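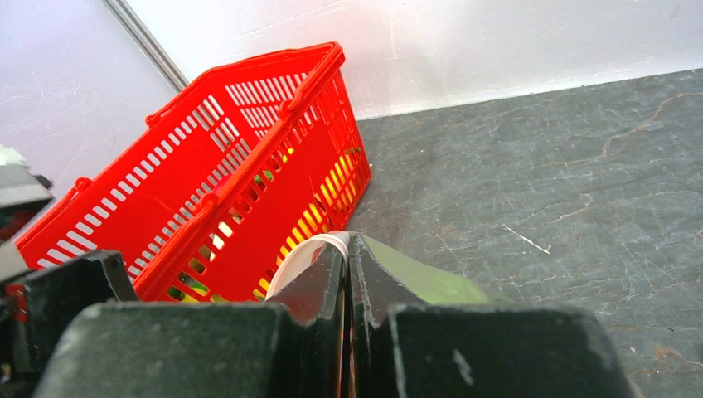 Shopping task at the Fagerlund hall, Geltau. The gripper has hold of a white loop, with the red basket on the floor by the wall.

Visit to Fagerlund, Geltau: the open day in February

We went over from Trernau on the early train and walked up from the station. Fagerlund is at the far end of the trading estate, past a tyre place and a bakery wholesaler, and the sign is small, so two of our group went past it and had to be rung. Doors opened at 10 and there was already a queue. The firm had given out 200 tickets and it looked as if most of them had been used.

Coffee was in the front office. The talks were upstairs and the machines were in the hall at the back, where visitors were taken through in small groups. I had signed up for the shopping task because a few of us had seen the short film of it last year. I also wanted to ask about bags, which the film did not show. Everything in it came in boxes.

Our guide was Colin Catterall, who looks after the test floor. He gave us the safety talk in the corridor: stay behind the yellow line, don't lean on the rail, and if the beacon goes amber stand still and wait to be told. There is an emergency stop at each end of the rail. He asked one person from each group to stand next to the nearer one for the whole demonstration and to press it if they had any doubt. In our group that was me.

The task is simple to explain. Groceries have to go into a shopping basket on the floor. The arm picks up an item, carries it over to the basket, lowers it and lets go. The fingers are narrow plates. They are good at getting hold of thin things such as a strap or the top edge of a bag, and less good with round things, which tend to roll out sideways. The hand and its controller are both sold under the name Clavell. Catterall said they had 3,000 hours on this one and had changed the finger plates several times in that period, mostly for wear at the tips.

The first run was fine. A couple of boxed items went in without trouble, slower than I had expected from the film. The speed is held down to 200 millimetres a second whenever visitors are in the hall. A man behind me said he could do his weekly shop faster than that, and Catterall said so could he.

The second run is the one that went wrong.

The arm picked up a bag by its loop, carried it across and lowered it over the basket. The fingers opened and the bag should have stayed behind. It came back up with the hand. The loop had caught over the end of one finger plate, and with the fingers open there was still enough of it hooked on to take the weight. The controller had been told to open, had seen the fingers reach the open position and had marked the item as placed. As far as the program was concerned the hand was empty.

It then set off for the next item with the bag hanging underneath. On the way the bag snagged on the basket and pulled it along the floor until it met the wall. The arm kept going for a moment, the basket tipped up on one side, and I pressed the stop. The beacon changed and the arm held where it was.

From where I stood it was all very undramatic. There was a scraping noise and then no noise. Nothing was thrown and no one was near it. But the basket had been dragged a fair distance by a machine which believed it was carrying nothing, and I thought that was worth the train fare.

What bothered some of us more was the next part. Catterall went in through the gate with his key, unhooked the loop by hand, put the basket back and came out again. When he reset from the panel, the fingers closed. They did it straight away, before he had pressed start. He had told us in the corridor that a reset should never cause movement, and he was plainly not pleased. He pressed the stop himself, took the key out and told us the demonstration was over for the morning. He did not try it a second time to see if it would happen again, which I would have been tempted to do.

We moved to the side room and he went through it with us on a whiteboard. These are my notes, tidied up.

1. The missed release. The controller checks the position of the fingers but does not check the weight on the wrist after letting go. There is a sensor at the wrist that could do this. It is read when an item is lifted, to confirm that something has been picked up, and then ignored until the next lift. Nobody had thought of the case where the fingers open fully and the item stays on. With boxes it can't really happen.

2. The drag. There is a limit on sideways force that should have stopped the arm without any help from me. It is set at 52 newtons. A light basket sliding on a smooth floor probably never reached it. Against the wall it would have, sooner or later, but I got there first. Catterall said he would look at the log for the figure. He thought a lower limit might be right for travel between items and a higher one for placing, where some pushing is normal.

3. The closing on reset. He had no answer yet. His guess was that the close command for the next pick had been waiting in the controller when the stop went in and was not cleared. If so it is a fault in how the stop and the program talk to each other, and it matters more than the other two put together, since a person who has just been freeing something from the fingers may still have a hand near them. The gate and key mean that nobody should be inside at reset. He did not want to depend on that.

Somebody asked if they would carry on in the afternoon with boxes only. He said no. The third point had nothing to do with bags, so leaving the bags out would not cure it. The later groups were given the whiteboard talk and shown the arm with the power off. I heard a few people grumbling about it over lunch. I think he was right.

The rest of the day went as printed. The talk on floor markings was longer than it needed to be, though the part on reflections from polished floors was useful and I have asked for the slides. Lunch was sandwiches and a good soup. There was a table of old grippers that we were allowed to handle, and I spent too long at it and missed the start of the maintenance talk.

I wrote to Catterall afterwards to ask if he minded my putting the fault in this report, and he said to go ahead. He had been through the log by then. The sideways force had come close to the limit and had not crossed it. The wrist weight is now read after every release, and if it does not drop as it should the arm stops and calls for someone. On the reset he had managed to repeat it twice with the fingers blocked open by a piece of foam. The log goes to Clavell, and the cell stays locked off until there is a reply he is happy with.

For anyone at our end running a hand of the same sort, he suggested trying the reset with a close command waiting and everyone outside the guard. We did ours at Trernau the following week. The fingers stayed open on ours, but the release check was missing in the same way, and we have added it to the list.

Those who want to go next year should ask me for the booking address. Take the early train, as the next one gets in after the first groups have gone through.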